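제목: Re: [생활물품] 침실용 빨래 바구니 규격 및 배치 건
날짜: 2018년 7월 29일

지난 메일에서 나온 질문에 순서대로 답합니다. 인용은 필요한 부분만 남겼습니다.

> 침실 바구니를 천 소재 접이식에서 통풍 구멍이 있는 플라스틱으로 바꾸자는 의견이 4월에 나왔는데, 이후 결론이 없습니다. 확인하고 싶은 것은 다음과 같습니다.
>
> 1. 용량을 얼마로 잡을 것인지
> 2. 침대 옆에 둘 경우 이불이나 담요와 간섭이 없는지
> 3. 카펫 위에 바로 놓아도 되는지
>
> 참고로 Tristov 쪽 방은 바닥이 전부 마루라서 3번은 해당이 없습니다.

**1. 용량**

집에 있는 두 개를 비교했습니다. Seditz 원통형은 표기 용량이 400단위 포장 기준으로만 적혀 있어 쓸 수 없었고, 물 대신 수건을 접어 넣어 세었습니다. 같은 크기의 세면 수건이 작은 바구니에는 12장, 큰 바구니에는 18장 들어갑니다. 눌러 담지 않은 상태의 값입니다. 1인 사용에 세탁 주 2회면 작은 쪽으로 충분하고, 겉옷과 수건을 함께 넣는다면 큰 쪽이 맞습니다.

두꺼운 상의는 수건 기준으로 환산하기 어렵습니다. 구겨서 넣으면 부피가 접었을 때보다 훨씬 커지고, 가장자리에 걸쳐진 채 남는 일이 잦습니다. 입구가 좁은 제품일수록 심하므로 높이보다 입구 지름을 먼저 보시기 바랍니다.

**2. 침대 옆 배치**

바구니를 침대 모서리 쪽에 붙이면 담요 자락이 입구 위로 내려올 수 있습니다. 담요를 매트리스 폭에 맞춰 접어 올리거나 바구니를 한 뼘 정도 떼면 해결됩니다. 벽과 침대 사이에 넣는 방식은 권하지 않습니다. 꺼낼 때마다 침대를 건드리게 되고, 구멍 뚫린 면이 벽에 막힙니다.

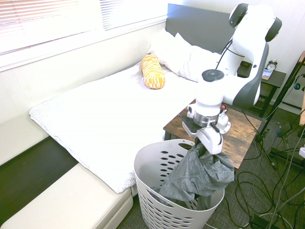
침대 옆 카펫에 둔 흰색 원통형 바구니. 회색 옷이 가장자리에 걸쳐 있고, 담요 모서리가 위쪽으로 늘어져 있음.

통풍 구멍은 타원형이 여러 줄로 난 형태가 무난합니다. 구멍이 크면 양말 끝이나 끈이 빠져나와 카펫에 끌립니다. 반대로 바닥 근처에만 구멍이 있는 제품은 옷이 쌓이면 공기가 통하지 않습니다. 구멍 너머로 내용물이 비치는 점은 감수해야 합니다. 신경 쓰이는 분은 Kikuchi의 안감 주머니를 따로 쓰면 되는데, 그러면 통풍은 그만큼 줄어듭니다.

**3. 카펫**

털이 짧은 카펫이면 바로 놓아도 됩니다. 다만 아래로 갈수록 좁아지는 바구니는 바닥 면적이 작아, 한쪽에 무거운 옷이 걸리면 기울어집니다. 청바지나 젖은 수건은 걸쳐 두지 말고 안으로 밀어 넣으십시오. 젖은 것은 말린 다음 넣는 것이 원칙입니다. 구멍으로 물기가 흘러 카펫에 얼룩이 생기면 바구니를 들어 올릴 때까지 보이지 않습니다.

저는 받침으로 Rosia 원형 매트를 깔았습니다. 미끄럼은 줄었으나 청소기를 돌릴 때 치울 물건이 하나 늘었습니다. 필수는 아닙니다.

**청소**

- 플라스틱 바구니: 중성세제로 안팎을 닦고 뒤집어 말림
- 구멍 테두리: 보풀이 끼므로 마른 솔 사용
- 안감 주머니: 세탁물과 함께 세탁, 건조기 사용 불가

목록 문서의 112번 항목(침실 수납)에 위 내용을 옮겨 두겠습니다. 손잡이가 있는 제품과 없는 제품의 비교는 아직 하지 못했습니다. 써 보신 분은 이 스레드에 제품명과 입구 지름을 적어 주십시오.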